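Penry Care Labels
README, second release

Penry is a small collection of care instructions for clothes and shoes, written in plain English. I started it when I moved to a new country and could not understand half of the words on my own labels. The collection has 183 short texts. Each one is the instruction for one kind of article, for example a wool coat, a rain jacket or a pair of leather shoes.

What is in the files

texts.csv has one row for each instruction. The columns are id, article, material, text and source. The column source says "shop" when the text was collected in a shop, and "home" when a person wrote it from memory. There are 115 rows from shops. The rest are from home.

words.csv is a list of more than 200 difficult words with a simple explanation. Words like "nap", "welt" and "tumble" are there. If a word has two meanings, only the meaning for clothes is given.
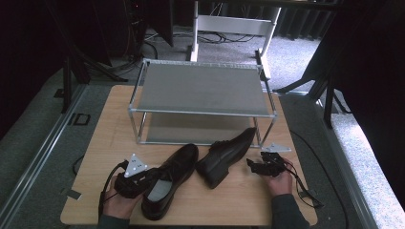
The texts about leather are the longest, and they also disagree the most. One says to put cream every week, another says two times in a year. I did not correct this — the collection shows what people advise, and the advice is not always the same. Please do not use it as a guide for expensive articles.

How the texts were prepared

Efa Lougher read all rows and repaired the spelling. Brand names were replaced with the word BRAND. Temperatures are in Celsius, also when the original was in Fahrenheit, and the numbers are rounded to whole degrees. In 8 rows the material was not known, so the field is empty.

Known problems

Suede and nubuck are under the same name, "suede". I want to separate them in the next release.
The rows from Skerken were typed by hand from paper and can have small mistakes in punctuation.
Some programs open words.csv with wrong accents. Choose UTF-8 when you import it.

Use

You can copy and change the texts for teaching. Please keep the id column — it makes corrections much easier for me.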